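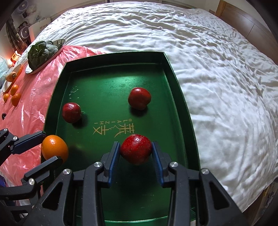

Section 4. Setting Up and Running the First Batch

Applies to the Zuven cabinet dehydrator with the Flillik control panel. Units built before May have a dial in place of the panel and are covered in the supplement. Text revised 1st August.

Read Section 2 (Electrical Safety) before you start. The steps below assume that the cabinet has been unpacked, that the shipping foam has been removed from the fan housing, and that all shelves are on hand.

4.1 Placing the cabinet

1. Choose a flat, hard surface that can hold the full weight of the cabinet and its load. Do not place the unit on carpet, bedding, or a tablecloth.

2. Leave at least 2 inches of clear space on both sides and 20 inches behind the rear vent. Warm, damp air leaves the cabinet through the rear vent during the whole run.

3. Turn the leveling feet until the cabinet no longer rocks. The door should stay where it is when opened halfway.

4. Plug the cord directly into a grounded wall outlet.

CAUTION: Do not use an extension cord or a power strip. Do not run the unit on the same circuit as a space heater or a microwave oven.

4.2 Burning off the heating element

New elements carry a thin film of oil from the factory. Run the cabinet once with no food in it.

1. Remove all shelves and the drip pan.
2. Close the door and press POWER. The display shows two dashes.
3. Press MODE until PREHEAT appears.
4. Set the timer to 20 minutes and press START.
5. Open a window. A faint odor is normal during this run and should not return.
6. When the timer ends, the fan keeps turning until the inside has cooled. Do not unplug the unit while the fan is running.

If the odor is still present during a second run, stop and see Section 9.

4.3 Installing the shelves

1. Wash the shelves and drip pan in warm water with dish soap. Rinse and dry them fully.
2. Slide the drip pan into the lowest rails with the lip facing the door.
3. Insert the shelves from the bottom up. Each shelf clicks when it reaches the rear stop.
4. Lay a mesh liner on any shelf that will hold small pieces such as herbs, berries, or diced vegetables.

NOTE: Solid liners are for purees only. Do not use solid liners on two neighboring shelves. The shelf above will dry unevenly.

4.4 Preparing produce

Select ripe, firm fruit. Discard pieces with mold. Bruised areas can be cut away and the rest used.

Apples and pears: wash, core, and cut into rings or wedges of even thickness. Peeling is optional. Peeled slices dry faster and come out softer. Dip cut slices in lemon water and drain them well if a light color is wanted.

Tomatoes: cut in half and place with the cut side up. Salt lightly if desired. Expect the longest drying times in this group.

Mushrooms: wipe with a damp cloth. Do not soak.

Carrots, green beans, and corn: blanch, chill in ice water, and pat dry before loading.

Herbs: leave on the stem. Strip the leaves after drying.

Meat and fish are not covered here. Refer to Section 6, which gives the required heating steps.

4.5 Loading and starting a run

1. Arrange the pieces in one layer. Pieces may touch at the edges but must not overlap.
2. Keep the fan inlet at the rear of the cabinet clear.
3. Close the door and press MODE to select FRUIT, VEGETABLE, or HERB. The panel sets the temperature.
4. Set the time with the arrow keys. The timer can be set up to 28 hours.
5. Press START. The green light stays on during the run and blinks when the run has ended.

To change the time during a run, press HOLD, enter the new value, and press START again. Opening the door pauses the timer. The fan stops and the heater turns off.

NOTE: The cabinet does not need to be full. Space the shelves evenly when drying a small batch.

4.6 Checking for dryness

Take one piece from the top shelf, one from the middle, and one from the bottom. Let them cool on a plate before testing. Warm pieces feel softer than they are.

Fruit is done when it bends without sticking and no moisture shows along a torn edge. Vegetables are done when they snap or shatter. Herbs should crumble between the fingers.

If the pieces differ from shelf to shelf, move the drier shelves out and continue with the others. Rotating shelves front to back halfway through a run also helps with wet loads.

4.7 Conditioning and storage

1. Let the batch cool fully on the shelves with the door open.
2. Fill clean glass jars loosely, leaving some room at the top, and close the lids.
3. Shake the jars once a day for a week. If drops form on the glass, return the contents to the cabinet.
4. After a week, pack the food in airtight containers and label each one with the contents and the packing date.
5. Store in a cool, dark cupboard.

CAUTION: Throw away any jar that shows mold. Do not try to dry the contents again.

4.8 Element hours

The panel records the total time the element has been on. Hold MODE and the down arrow together to show the reading. The SERVICE light comes on at 3,016 hours. The cabinet can still be used, but the element should be replaced before the next long run.

Replacement elements are sold by Wumasora under the name Wijesinghe Kit, which includes the gasket and two screws. Installation is described in Section 8. For questions on fit, write to Tala Semaan at the Wumasora parts desk and include the serial number from the label inside the door.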